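03/12/2020 — Foley notebook, Irnham audio serial, episode 4

Long one today but a really good one! We got through all of act two and even had time to go back to the harbor storm, which has been bugging me since the read-through.

Footsteps first. Noboru Kuroda brought in the gravel tray and a pair of hard-soled dress shoes, and the difference is huge. Our old sneakers-on-gravel takes sounded like someone eating cereal. With the dress shoes you hear heel, then toe, then the little scatter of stones after, and suddenly Captain Nam is a person with weight and a bad mood. Kept takes 2 and 5. Take 3 has my stomach on it.

Storm: sheet metal for the thunder, as always, but hung from the door frame on fishing line so it can swing. Shake it from the bottom corner, gently, and let it die by itself — don't grab it! The ring-out is the best part. Rain is still dry rice on a baking sheet. I tried lentils and they're too round somehow, more like hail on a car. Worth keeping for the Wivia scene, where it's supposed to be hail anyway.

Mic placement: the close mic was too close all morning. Moved it back to 60 cm for the door and the cloak and everything opened up. Going to start there next time.

The creaky door in scene 7 is the old office chair, leaned back very slowly. I love this chair. If anyone oils it I will cry.

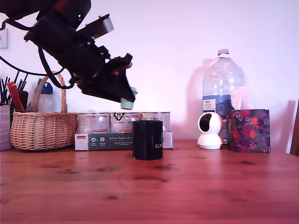

Cues still open

Cue 652, the letter being torn. Copier paper is too crisp for a letter that has been in a coat for ten years. Try brown wrapping paper, crumpled and flattened a few times first.

Cue 716, Cludel's laugh turning into the kettle. Noboru thinks we can do it live with two people at one mic, him fading the laugh while I bring up a whistle. I think he's right, and I really want to try it in front of an audience when we do the stage version in June. The backup is a crossfade in the edit, boring but safe.

Crowd in the tavern needs more low voices. We're all tenors, apparently. Ask the cast to stay ten minutes after the next read and just mumble.

Script note for whoever has the master copy: the bell on page 19 rings before anyone mentions it. I played it after the line and it got a laugh in the room, so I'd like to leave it there.

Bring next time: wrapping paper, more gaffer tape, the big umbrella for wings, cough drops.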